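The bus to Okau left at 6, and Nawal Samir was still looking for her left boot. Bent Vestergaard, the coach, held the door with his foot and said nothing.

"Dundberg has won every final," she told him. "Why do we hurry?"

"Because this one is not played yet." 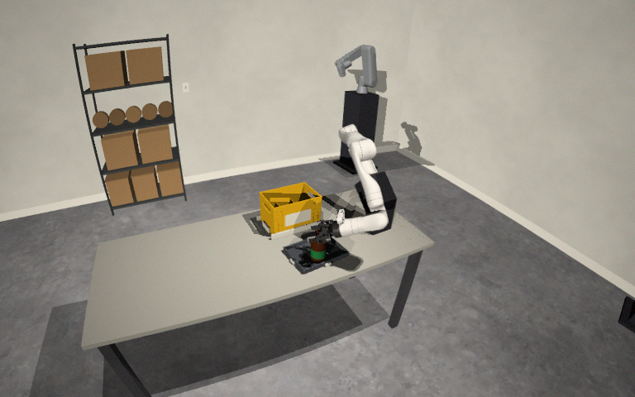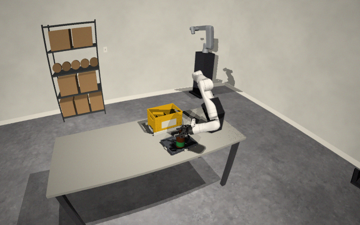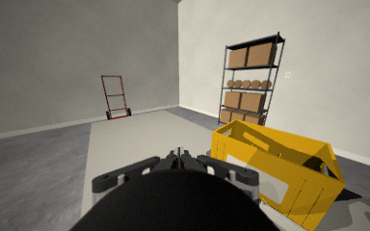 The team sat in silence for the first hour. Nawal thought about the penalty she had missed in February, and about her father, who had listened to it on the radio. Then Bent stood up and put a crate on the seat beside her, bright yellow like the one in the last picture. Under the training bibs lay her boot – and inside it, a note from her father. "Shoot low," it said. She read it until the stadium lights came.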